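Does a Toaster Oven Save Anything? Cooking Small Portions in a Shared Kitchen
Student project report, Household Energy and Food module
Welington Pacheco

Background

The claim I set out to check is one you hear everywhere: for a small meal, a countertop toaster oven beats a full-size one. The Fendville housing guide repeats it, the sales page for every small oven repeats it, and none of them show how they got there. I wanted a number I could stand behind. I only partly got one.

What I used

A countertop toaster oven with a timer knob, the full-size oven in the Dritholm kitchen, and an Astent plug-in energy meter. The full-size oven is wired in, so the meter is useless on it. For that one I read the apartment meter before and after, with everything else I could think of switched off. The refrigerator stayed on. I know that is a weakness and I will come back to it.

The food was sausages. They are cheap, they come in nearly the same size, and it is easy to tell when one is not done. I cooked the same small batch each time, on the slotted metal tray, laid lengthwise.

Results

Over the whole project the toaster oven used 1036 watt-hours. The full-size oven used 2094 watt-hours for the same number of batches. On paper that is close to half, and if I stopped here the housing guide would be right.

I don't think it is that simple. The full-size oven was preheated every time, following the instructions on the sausage package. The toaster oven was not, because its instructions don't ask for it. A fair share of the gap could be preheating and have nothing to do with the size of the oven. I ran one batch in the big oven from cold and it came out fine, a little paler on top. I left it out of the totals because one batch proves nothing either way.

Then there is the refrigerator. I estimated it at about 62 watt-hours and did not subtract it, because the estimate came from the label on the door and I trust that label less than I trust my own readings.

Browning

The guide also says small ovens cook more evenly. I saw no sign of it. Sausages near the edge of the tray browned differently from the ones closer to the middle, and turning the tray halfway through helped more than changing ovens did. Spacing mattered too. Where 2 sausages sat close together, the sides facing each other stayed soft.

My lab partner, Bezerra, disagrees with me here and rated the toaster oven batches higher. We did not rate them blind, so I would not put much weight on her scores or on mine.

What I would change

Preheat both ovens or neither. Unplug the refrigerator for the short runs, or do them on a Sunday when it has been emptied for cleaning. Put a thermometer inside each oven, as the temperature markings on a knob are a suggestion at best.
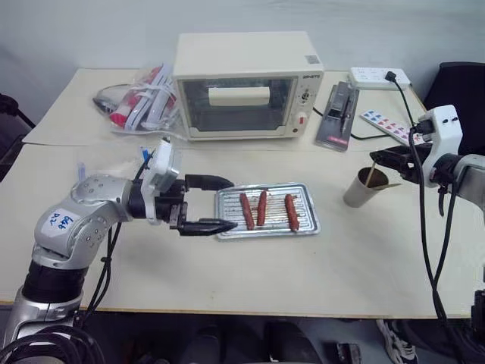
I would also weigh the sausages before and after cooking. Package weights are averages, and a heavier batch needs more heat, which would show up in the meter readings and get blamed on the oven.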